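Nature & Wildlife > Photography > Beginners

Chapter 2
Moths at the Window: Photographing After Dark

By now you will have spent a good while on your knees beside a flower bed, and I hope you have a few pictures to show for it. In this chapter we stay up late. Moths are wonderful subjects for the beginner – they are patient, they come to you, and a great many of them will sit perfectly still on a wall until breakfast if you don't breathe on them.

My own interest began on a balcony in Gomel, where I had gone to visit a friend and couldn't sleep for the heat. There was a lamp, there was a whitewashed wall, and by midnight there were so many moths on it that I gave up on bed altogether and fetched the camera (I had 22 frames left on the card, and I have never chosen so carefully!). Since then I have kept a notebook at home in Jerbridge, and it now holds 291 names, a fair few of them with question marks.

You will need very little to start with: a bright lamp, an old white sheet and a small flash with something soft over it, such as a piece of baking paper. Hang the sheet out of the wind if you can. Switch the lamp on at dusk, go indoors and have your supper, and come back when it is properly dark. Don't give up if your first night brings only a crane fly. Even December has its moths, though you'll want gloves.

We shall begin with the flash, as it causes the most grief.
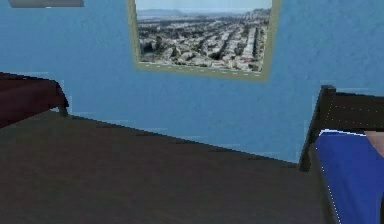 Tamara Fedoruk wrote in after the first edition to say that egg boxes laid under the sheet work better than the sheet itself, and that the moths tuck themselves into the hollows and can be photographed there the next morning in soft daylight, with no flash at all.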